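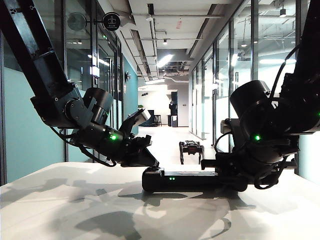

I've spent the past few weeks picking a power strip for the long white table, and I'm posting what I learned in case anyone else is furnishing a work area from scratch. The table came from Risach with no outlets built in, so everything on it has to run off something you set on top or screw underneath. I wanted on top. The black bar lying across the middle is the shape I had in mind: long, flat, rounded ends, with two tiny green lights side by side near the left end. I can't stand blue lights at a desk. Small green ones I stop noticing after a day.

2/ Length first. I measured the table and then measured where people put their laptops, and those gave different answers. The table would take a 2,000 mm strip. The laptops all end up in the middle third. I went with 870 mm and haven't missed the rest.

3/ Rounded ends matter more than I expected. The old strip had square corners and I caught my sleeve on it every time I reached for the stapler. It also scratched the top when somebody slid it. White shows every mark.

4/ On the white top: it's easy to wipe and it makes the area feel bigger. It also picks up shadows from anything standing on it or hanging over it, so reading a paper drawing there takes some shuffling. I ended up doing my paperwork at the Prilis desk by the wall.

5/ Cords. Get a longer one than you think. Ours has to drop off the back edge, go along the leg and reach the floor outlet. The first one I ordered was too short and I sent it back. Wikalard took the return without any trouble but I paid the shipping.

6/ Do not run the cord across the walkway with tape over it. I did this in March last year and the tape left glue on the floor that took me an hour with a scraper.

7/ Ashton Quinlan asked if I'd screw the strip down. No. I like being able to push it back when I need the full depth of the table. Four rubber feet from the hardware store keep it from sliding.

8/ Also asked: why not a pop-up outlet set into the table? I got a price from Tamihana for cutting the hole and fitting one. It was more than I paid for the table.

9/ Still to do: label the plugs at the floor end, and find a tray for the phone chargers. If you have a tray you like that's under a hand's width deep, send me a link.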